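March, millimeter reduction, galaxy sample B

Notes on the second pass through the Rorkton data. Continues from the entry on flagging.

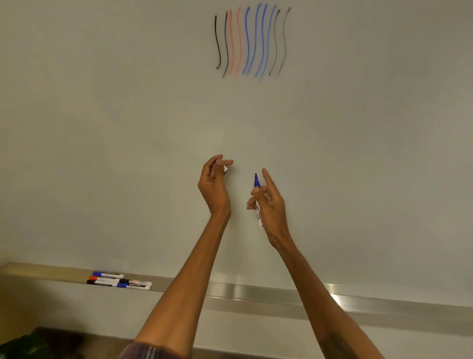 Second pass is meant to settle whether the CO(3-2) non-detection in W-5 is real or a calibration artifact. Target is a quiescent galaxy at z = 2.1, lensed, with an old stellar population and no obvious star formation in the rest-frame UV. First pass gave an upper limit on the molecular gas mass that was lower than the dust continuum would suggest, so either the gas is missing or we are losing flux. Plot colors for the spectra are now fixed: black for raw, red for the first-pass calibration, blue for the second. Please keep to this in the shared folder. The old plots used green for two different things.

**Flagging**

Antenna 5 is out for the whole track. Phase jumps on every calibrator scan, worse at low elevation. Dropped it completely instead of trying to save the first half. Edge channels flagged on both sides of each spectral window. Leszek Jabłońska's script handles the edges but not the atmospheric line in the upper window, which I did by hand. The hand flags are in a separate file so they can be undone.

**Bandpass and phase**

Re-solved the bandpass with the Contreras routine. Old solution had a ripple across the lower window with an amplitude close to the line signal we expect. New solution is flat to within the noise. Phase solutions interpolated linearly between calibrator scans. Tried a spline, no gain.

Flux scale is set from the secondary calibrator. The primary was too low at the start of the track. This leaves the absolute scale as the largest systematic, and it has to go in the error budget for the gas mass.

**Imaging**

Natural weighting, tapered. Spectral cube binned to 300 km/s, then again at a finer step to check that nothing narrow was being averaged away. Cleaned to 2000 iterations with the mask drawn from the continuum image. The unmasked run gives the same residuals.

Extracted in an aperture matched to the lensed arc. No line at the expected frequency. Shifted the window by 300 km/s in each direction to allow for an error in the optical redshift. Still nothing. The bump seen in the first-pass spectrum is gone, and it sat on the peak of the bandpass ripple, so I consider that one explained.

**Stacking**

Started stacking W-5 with the other lensed targets from the Dorkthorpe catalog. Magnification corrections are applied before the stack. Two of the lens models disagree by more than their quoted errors, and I have left those targets out until someone reruns them.

**Open items**

- Conversion factor. Using the Milky Way value for now. A low-metallicity correction would raise the limit, but there is no metallicity for this target.
- Excitation. CO(3-2) to CO(1-0) ratio is assumed. Cold gas with low excitation could be hiding under this line. A lower-J observation would test it, Warkholm proposal draft has the time estimate.
- Dust-to-gas ratio. The continuum detection is solid in both passes and survives dropping antenna 5. If the gas limit holds, the ratio is high for this redshift.
- Leszek to check the aperture against the new lens model before the limit goes in the table.

Cubes and solution tables are on the group disk under pass2. Do not overwrite pass1, the comparison figure still reads from it.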